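# Bench check before chore runs – Parsons room, two-arm cell

Walk-through for the fruit plate job, November. Status first, comment under. OK / FIX / HOLD / N/A.
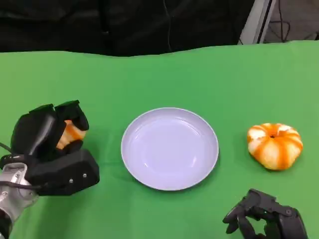
Maren Tolliday

Filled in between runs so excuse the shorthand. Job as written by Serby: orange gets peeled, pieces go on the plate, plate goes to the person. They want to know if it can go in a real kitchen yet. Short answer is at the bottom, don't skip there without reading section C.

## A. Area

- [x] **Walkway clear behind table** – FIX
 Coiled black cable on the floor on the far side, by the white stand. Slack runs back toward the table. Tie it up or tape it down before anyone walks round there. Same comment as last check, so I'm going to stop writing it politely.

- [x] **Stand stable** – OK
 Gave it a shove at the upright. Doesn't rock. Feet want a look at next time we move things.

- [x] **Backdrop secured** – OK with comment
 Hangs fine. There's a thin wire down the front of it near the middle, hanging toward the table edge. Needs a clip. An arm reaching long over the back of the table could hook it. Not in today's motion plan but plans change at 4 pm.

- [x] **300 mm kept clear between people and arm reach** – OK
 Floor marks redone. Keep bags and chairs out. Yes, chairs.

- [ ] **Spill kit within reach** – HOLD
 Box is there, towels aren't. Orange juice on a floor with cables is a slip and a cleanup both. No wet fruit until towels are back.

## B. Table and things on it

- [x] **Cloth flat** – OK with comment
 A few creases in the green. Fine for the plate. Back edge is wavy, I'd like it pulled straight and pinned under. If the cloth slides, the plate slides with it and every position the arms learned is off.

- [x] **Cloth clean** – OK
 Swap at end of shift reguardless. Fabric under food is OK for a bench, not OK for a kitchen. Serby's own checklist says wipeable surface, so the next round should be on one. Grip on a hard top will be different, expect the plate to skate.

- [x] **Plate undamaged** – OK
 Ran a thumb round the rim. No chips. Raised rim helps, pieces that land a bit off still roll in. Flat plates later please, people own flat plates.

- [x] **Plate empty at start** – OK

- [x] **Only job items on the table** – OK
 Orange, plate. No tools, no pens, no phones.

- [x] **Fruit condition** – OK
 Firm. Throw out anything soft, the fingers go straight through. One orange per run, don't reuse a handled one and don't eat them. Somebody will ask. No.

## C. Hands and arms

- [x] **Left gripper, fasteners** – OK
 Two small screws on the outer face, checked with the driver, no movement. Witness paint on these would save me doing it each time.

- [x] **Left gripper, cable routing** – FIX
 Dark cable loops low along the side of the gripper by the wrist. Loop is too generous. On a full wrist turn it could drag over the cloth and take a corner with it. Shorten it, leave enough for rotation, then run the wrist both ways by hand. The thin one going to the back of the gripper is OK, has slack but stays out of the way.

- [x] **Left arm casing and joints** – OK
 Seams closed, bolts in. Wipe it down, citrus gets everywhere.

- [x] **Grip force limit set** – OK
 18 N for fruit. Do not raise it to "get a better hold". A piece of orange wants less, not more. Set it on the controller AND write it on the sheet, the last two times the controller came back from a restart with the old value.

- [x] **Drop on power loss** – OK
 Killed power with a piece in the grip. Held. Good for a piece of orange. For a glass I'd want this tested a lot more times.

- [x] **Right hand, finger joints** – OK with comment
 More going on here than on the gripper. Small joints, gaps between the fingers. Pulp and bits of pith get into gaps. Brush out after every orange and look at it under a lamp. Can't be rinsed. That's a real problem for food work and it belongs in the report.

- [x] **Pinch points marked** – FIX
 Stickers gone on the right hand, glue didn't hold. Use the paint pen.

- [ ] **Food-safe covers fitted** – HOLD
 Asevik sent sleeves for the gripper type only. None for the fingered hand. Until there are, nothing from this bench gets served to anybody. Bench fruit goes in the bin.

## D. Stops and software

- [x] **Emergency stop, operator side** – OK
 Pressed with both arms moving slow. Both stopped.

- [x] **Emergency stop, far side** – OK
 Same. Button is partly behind the drape fold though, move it out where a hand finds it without looking.

- [x] **Speed cap on** – OK
 200 mm/s for anything with a person in the room. Feels painfully slow. Leave it.

- [x] **Arm-to-arm collision check on** – OK
 Important on this job. Both hands end up over the same bit of table, one with a piece in it and one at the orange. Tested with a foam block on the plate spot. Stopped short both ways.

- [x] **Dropped item behavior** – FIX
 Drops a piece off the plate, carries on like it's holding it, opens over the plate, marks the step done. Not dangerous by itself. Bad because the log says success. Loltier has the log files. Until fixed, operator watches each placement and writes down misses by hand.

- [x] **Retry limit** – OK
 Three tries then stop and call. Was unlimited. Unlimited is how you get juice.

## E. Can it do the chore – comments for Serby

Not really a safety section but they asked for it on the same sheet.

**Picking up a piece.** Yes, mostly, if the piece has a bit of peel or dry pith on it for the fingers to sit on. Bare wet segment, no. Slips or squashes.

**Putting it on the plate.** Yes. Big plate, same spot every time. Move the plate a hand's width and it needs to look again before it reaches, and it takes its time.

**Holding the orange with one hand while the other one works.** Sometimes. Best results are when the right hand just steadies it and doesn't squeeze. Once most of the peel is off, the thing is softer and it rocks, and the limits that were fine on a whole orange are too much. We need a second force setting for the peeled stage. Asked for it.

**Peeling start to finish.** No. Gets strips off. Leaves strips too, and the pith, and a kid would do it quicker. Person has to score the skin first and that means a person with a knife near the cell, see F.

**Cleaning up after.** Not attempted. I'd argue it's the chore people would pay for. Peel goes everywhere, cloth needs shaking, plate needs washing. None of that is in the job description. Should be.

**Unattended.** No. Not close. Everything above was with someone's hand by the stop.

Fair comparison, since it'll come up in the meeting – the box folding job in the Loltier shop is further along than this. Cardboard is the same every day and you can screw the fixture down. An orange is a different orange every time. Please don't put the two numbers on one slide.

## F. People

- [x] **Operator briefed** – OK
- [x] **Sleeves, lanyards, hair tied back** – OK
 Lanyards off, not tucked in. Off.
- [x] **Gloves for handling fruit** – OK
 Take them off before touching the keyboard, keys were sticky again.
- [ ] **Knife rule posted** – FIX
 Scoring is done at the side counter. Knife stays at the side counter. Sign has been promised. Print it, stick it up, done.
- [x] **Citrus allergy asked** – OK
 Ask visitors as well.
- [x] **Second person in room for any two-arm run** – OK

## G. Close-down

- [ ] Arms parked, power off, key out
- [ ] Right hand brushed, checked under lamp
- [ ] Gripper wiped
- [ ] Plate washed by hand
- [ ] Cloth off and swaped for a clean one
- [ ] Peel and fruit in the lidded bin, bin emptied same day (flies)
- [ ] Misses sheet copied into the run folder

Left blank on purpose, fill in at the end of the shift.

## Result

**Bench use:** OK to run dry fruit handling at the speed cap, with the cable FIX items done first. That's the floor cable and the left wrist loop. Ten minutes of work between them.

**Wet fruit:** HOLD till towels are back in the spill kit.

**Serving food to people:** HOLD. Covers for the right hand, wipeable top, knife sign.

**Home kitchen trial:** not recommended. Ask again once it knows when it has dropped something. I'd put that ahead of peeling faster – a slow helper is fine in a kitchen, one that reports a finished plate with the fruit on the floor is going to hurt someone eventually.

Next check: after the wrist cable is redone, or if anything on the table gets changed, plate included. Send comments on the sheet itself, not by chat, I lose them.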